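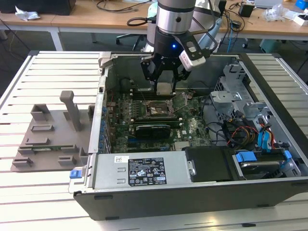
Open tower on the slatted work table

Stilstead Wrist Wrap -- soft support for sore wrists

I started making these after a February of bad wrists. I was knitting in the evenings, typing all day and playing badminton twice a week, and by the end of the month I couldn't lift a full kettle without swearing at it. My physio, Torunn Sjöberg, put me in a stiff splint for a bit, and it did help, but I couldn't hold a racket in it (or a fork, really). What I wanted was something in between. I couldn't find one I liked, so I got the sewing machine out.

The Wrist Wrap is a long strip of soft, stretchy knit with a thumb loop at one end and a hook-and-loop tab at the other. Thumb through the loop, take it across the back of your hand, go round the wrist 2 times and press the tab down. You decide how snug it is. If your fingers tingle or go a funny colour it's too tight, so undo it and start again with less pull!

The fabric is called Rillance. It's a ribbed cotton blend with a bit of give both ways, and it doesn't go baggy after a wash like my first attempts did -- those were dreadful, I still use one to tie up the tomatoes. The edges are bound flat so there's no ridge digging in when you lean on a desk.

Sizes
Small fits wrists up to 15 cm round, Regular goes from there to 19 cm, and Large is for anything bigger. Measure just below the knobbly bone, with your hand relaxed. If you're between two sizes I'd go for the bigger one.

Colours
Oatmeal, navy, and a dark green I'm very fond of. Left and right are the same, so you can swap hands.

Washing
Close the tab first or it will grab every sock in the machine. Cool wash, dry flat, no tumble dryer please.

What it won't do
It's a soft support and it won't hold a broken or badly sprained wrist still. If yours is swollen, numb or hurting at night, see somebody about it before you buy anything from me. I wouldn't sleep in it either.

Tormod Dalen from my badminton club has been wearing a Large since the early ones and asked for a longer tab, so the current batch has one. If you have the old short-tab version and it keeps popping open, send me a message and I'll sew a new tab on for the price of the postage.

Price
£23 for one, or £31 for a wrap with the Solberg hand ball (a squashy foam one, medium firmness, for the exercises your physio keeps asking if you've done). I pack everything myself and post in the mornings -- order before 9 am and yours will normally go the same day.

Navy in Small is out of stock at the moment. More fabric is on its way.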